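Notes on the Spring Manipulation Project

The spring term of the Fidau Robotics Club has now passed its midpoint, and I have been asked by several members' families to set down what the manipulation group has been working on. I serve as faculty adviser to the club and keep this page in a personal capacity. The views here are mine and do not represent the school.

In January the group chose garment folding as its project. The decision was not unanimous. Balthasar Pfister had argued for a sorting task with rigid blocks, on the grounds that the club already owned the blocks and had written most of the software. Carmela Negri made the case for cloth. Her written proposal ran to 17 pages and was adopted after two meetings.

Cloth presents difficulties that the students had not met in earlier projects. A block keeps its shape when it is lifted. A shirt does not, and the position of a sleeve or hem after a grasp depends on where the fabric was held and how far it was raised. The group therefore agreed to collect demonstrations by hand before attempting any automatic motion. A student works the gripper, the camera on it records, and the recording is reviewed the same afternoon.

The demonstrations are divided into short tasks. The first is to lift a garment from the table by one corner. The second is to take hold of it at a further point while the first grasp is maintained. The third, which has occupied most of this month, is to bring the garment down flat with no fold trapped beneath it. Each student is expected to complete 20 demonstrations of a task before moving to the next. 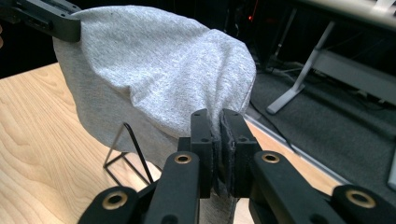
Two grasps on gray knit fabric, one at the raised corner and one at the lower fold.

The second task has proved the most instructive. Phúc Tăng observed early in the term that students tended to close the fingers on too much material, and that a thick pinch was harder to release cleanly than a narrow one. He drafted a one-page guide on approach angle and depth of grasp, and it is now read by every member before a first session. Fiorella Donati has charge of the log, which stood at 299 accepted demonstrations at the close of our last meeting. Rejected recordings are kept in a separate folder with a brief reason for each. I had questioned the value of keeping them, and I withdraw the objection. They have been consulted more often than the accepted ones.

The group will present its work at the Drullotska Student Showcase. The rules allow 20 minutes for each team, including questions from the judges. Carmela and Balthasar will speak, and Phúc will operate the equipment. A written report is also required, and the section on data collection is in draft.

Members are reminded that garments used in practice should be plain, clean, and free of buttons or zippers. Striped shirts may be brought for the flattening task, where the stripes help reviewers judge whether the cloth lies straight. Permission forms for the showcase should be returned to me directly. Forms left in the club mailbox may not be seen in time.

Cosimo Costa

3 comments | 8 shares
Last updated: 24 Apr 2023
Contact | © Cosimo Costa | Back to top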